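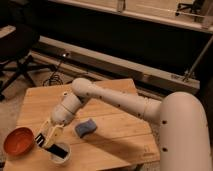
The table, plank top, with the seams running on the diagonal.

I've been meaning to write up the move to the smaller place, mainly for my own records, and because two people have emailed asking how we got rid of so much furniture before May.

The old house was 1,778 square feet, not counting the basement. The new one is a good deal less, and it has no basement at all. We knew that when we signed. What we didn't work out until later was how much of what we owned had been living down there without being used.

I started with the paper. There were nine boxes of it, mostly bank statements, warranty cards and colouring books the kids had finished years ago. The tax records I kept for six years back and shredded the rest. The shredder overheated every fifteen minutes, so I did it in the evenings with the radio on. It took most of two weeks.

Books were next. I had about 900 and gave myself a limit of 300. I went shelf by shelf and pulled out anything I'd opened since we bought the house, and that came to fewer than I expected, so there was room for some I just like having. The rest went to the library sale, apart from the old atlases, which they won't take. Beryl Mellor has those now. She uses the maps to line drawers.

Furniture was the hard part. Nobody under forty wants a china cabinet. I listed ours at $200, dropped it twice, and in the end gave it to a couple from Skolden who came with a trailer and their own blankets. The chesterfield went to the curb with a sign on it and was gone by supper. The bunk beds I took apart and sold for the lumber.

We hired Trulley for the truck and two movers. They were on time and they were careful on the stairs. They did charge for the extra stop at the storage place, which was in the contract, though I'd missed it. Read the second page.

A few things I'd do differently:

Measure the doors at the new place, and the hallway too. Our dresser fit through the front door fine and then wouldn't make the turn to the bedroom. It lives in the front room now and holds mitts and board games.

Don't pack the kettle. I packed the kettle. It was in a box marked "garage misc." and we didn't see it for four days.

Defrost the chest freezer earlier than you think. I left it until the night before and was out there with towels at 1 a.m.

Tai, our cat, spent the first three days behind the washer. She came out for food when the house was quiet and is back to normal now, although she has decided the linen closet is hers.

The new kitchen is narrower, with more cupboards and less counter. I put up one rail for pots and that helped. The stove runs hot on the left side, so I've been turning the pans halfway through. The neighbour says the same model did that at her place.

Still to do: the back fence, the draft under the side door, and a grey filing cabinet that I can't open and have now moved twice. The locksmith wants a photo of the lock before he'll quote on it, so I'll send him one tomorrow.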